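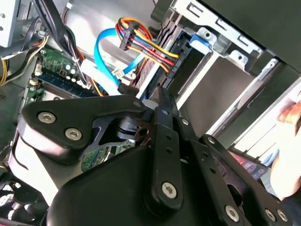 Speaker notes – Why I fix old computers (and why your library should too)

Home | Talks | Past Talks | Suggest a Topic
Filed under: Community & Reuse
12 shares | 3 comments

(Wait for people to sit. Water on the left. Don't start with the joke about printers, it died in Orville.)

Hi everybody, thanks for coming out! I know the other room has the cake. I'm going to talk for 40 minutes and then we can all go over there together.

So, quick show of hands – who has a dead computer in a closet at home? Keep them up. Okay, who has two? (There's always a big laugh on two. Let it go on a bit.) Right, these are my people.

I got into this by accident. I was living in Herkby, the desktop my kids used for homework quit on a school night in July – summer school, long story – and the shop wanted 400 dollars to even talk to me. I didn't have 400 dollars. What I had was a screwdriver and a library card, so I checked out a repair book that was older than the computer and read it in the bathtub.

(Slide 2)

The fault was a memory stick that had worked itself up out of its slot. I pushed it back down until it clicked, and that was the whole repair. I felt like a surgeon! I called my sister and she was very nice about it.

Now, I don't want to oversell this. Plenty of machines come to us that are done for, and we say so. But a big share of what people bring in has one thing wrong with it, and that one thing is often cheap. A tired power supply. A fan packed with cat hair. A hard drive that's been clicking for a year while everybody turned the music up.

(Slow down here, I rushed this part last time.)

If you've never seen the inside of a desktop, it's a lot friendlier than you'd think. The power supply is the boxy thing with the big label on it. The motherboard is the large flat board everything else plugs into. The processor sits down in its own socket, and the memory sticks stand up in those long skinny slots.

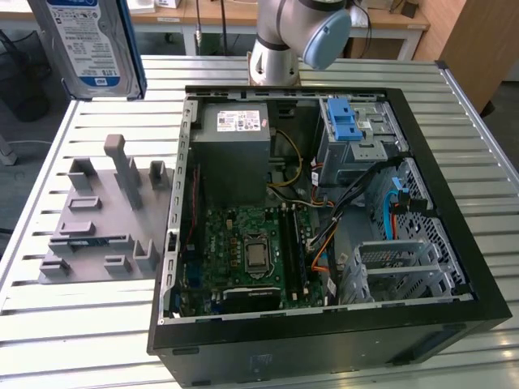
Once folks know those names they stop being scared of it, and they start asking really good questions. I had a lady at the Clulevmont branch go from "I'm not allowed to touch it" to arguing with me over thermal paste in one afternoon. She was right, too.

Okay, money. Our first year at Clulevmont we spent 417 dollars, and most of that was on used drives and one decent set of screwdrivers. Buy the decent set. I bought the cheap ones first and the tips rounded off like crayons.

You'll need a table, good light, and a place to put screws. I use muffin tins. Unplug the machine before you open it, every time, and leave the power supply itself sealed up – we never open those, we swap them. Ask people to back up their stuff before they come, and have them sign a sheet saying they did.

(If time is short skip to questions. If not, tell the Mao story – Mao is our oldest loaner, five owners so far, still runs the seed catalog.)

Handout is by the door, sign-up sheet next to it. Please put your email in capitals, I can't read anybody's handwriting, including mine.

Questions?

Previous talk | Next talk | Back to top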